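### 3.2 Picking the bios

I pulled 400 short celebrity bios from two fan sites, Westau and Travwood, and read every one of them myself. My first surprise was how often a page disagrees with itself. In 36 of them the actor has two different ages – sometimes just a paragraph apart! I kept those in, messy as they are.

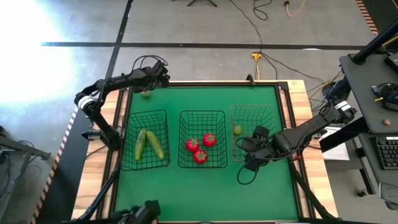 **Figure 2.** Worktable with three wire baskets in a row; the left one holds two green cucumbers.

Next I took 100 of the bios and checked birthplace, first screen role and parents' jobs against printed interviews (the Barkarstead collection was a huge help here). Parents' jobs were the hardest part by far. I'd find "teacher" on one page and "school principal" on the next, and I had to decide if that counts as a mismatch. I said yes – Fung scoring is stricter than that, but I wanted one simple rule I could stick to for the whole set.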